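Right, week two of the gripper comparison, and I've got opinions. Long thread, get a cup of tea.

Quick recap for anyone who missed the last one. I'm trying two hand-held grippers against each other, the Vorketti and the Hostau, both the sort you hold in your fist and squeeze. You do the job yourself, they record it, and later on an arm has a go at learning from what you did.

The job is a dull one on purpose. Pick up a plastic tub, get it into a microwave, put it on the turntable without knocking anything. I wanted something with a wide thing to grab and a tight place to put it, because that's where cheap fingers get found out.

First impression of the Vorketti: the trigger is lovely. Light, springy, no dead zone at the start. I did a full morning on it and my hand was fine, which I can't say for the Hostau (more on that further down, and yes I'm still sulking).

The setup I've been using most has a gripper in each hand and the tub starting on the floor, so there's a proper reach down at the beginning of every go.

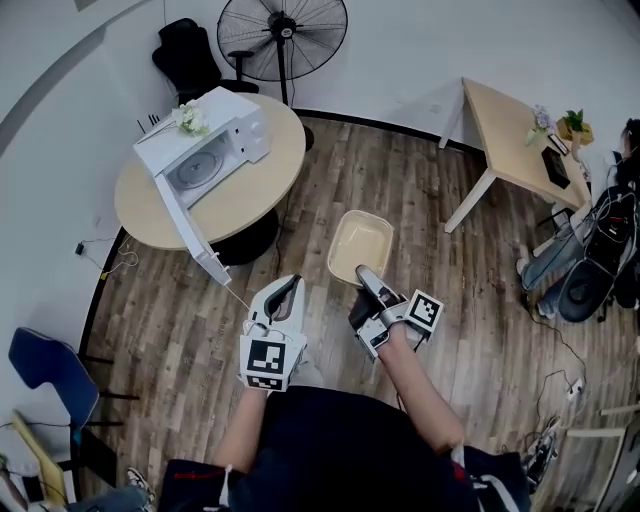
Metwally: have you tried it with the tub up on a table? I found the floor pickup threw my tracking off every time, the markers tilt away from whatever's watching them and you get a jump right at the grasp.

Good shout, and yes, I saw the same jump. It's worse if you come in with your wrist rolled over. If I keep the marker side facing up and bend my knees like a sensible adult, it mostly goes away. My knees would prefer your table idea.

Anyway, numbers, for those who like them. I've got 3,315 clips in total now across both grippers. That sounds like loads until you start binning the rubbish ones, and then you start looking at the pile quite differently.

Rubbish means tracking lost, tub dropped, or me stopping halfway to scratch my nose. The Vorketti lost tracking less often. The Hostau dropped the tub less often. So of course neither of them wins outright, that would be far too easy!

Why the Hostau holds better: I think it's the pads. They're softer and they wrap a bit round the rim. The Vorketti pads are firmer and on a thin plastic edge they sort of skate if you're not square to it. Fine on a mug, fine on a box, annoying on a tub.

Why the Hostau hurts: the spring. Somebody decided it should be like one of those hand exercisers from the back of a sports shop. After up to 400 squeezes I was done for the day and couldn't open a jar of pickle that evening.

The bit that really separates them is the inside of the oven. You've got walls on both sides, a door hanging about, and hardly any room to turn your wrist once you're in. 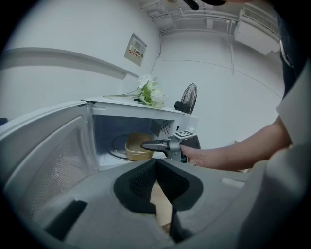
Going in from the side is much easier than going in straight on, by the way. Straight on, your knuckles arrive at the same time as the tub and there's nowhere for them to go. From the side you can let go, slide the finger back a couple of centimetres and come out the way you went in.

Camera view matters loads too. With a wide lens on the gripper you get plenty of room around the fingers, but straight edges go very bendy. I tried straightening it all out in software and lost the corners, which were the useful part. Put it back to bendy. The training doesn't seem to care.

Controller stuff, briefly. I'm running both through the Brilto box, which has 7 ports and I use 2 of them, so I feel a bit silly. It does keep the two hands in time with each other though, and my old laptop script never managed that for longer than one tea break.

One gripe with the Brilto: if you unplug a gripper while it's saving, it sulks and you have to restart the lot. Learnt that on Wednesday. Then learnt it again after lunch.

If you made me pick today — Vorketti body with Hostau pads. I've had a look and the screw holes nearly line up. Nearly. I've got a drill and not much sense, so watch this space.

Next up is swapping the tub for something with a lid, and then doing the door as well, open and shut, all in one go. I'll post the pad swap when it's either working or in bits.

More from this account
Cheap wide lenses for grippers, part 1
Do you need a marker on both sides?
My Brilto box keeps restarting (sorted)
Finger pads: soft, softer, too soft
Arm or hand-held first? A moan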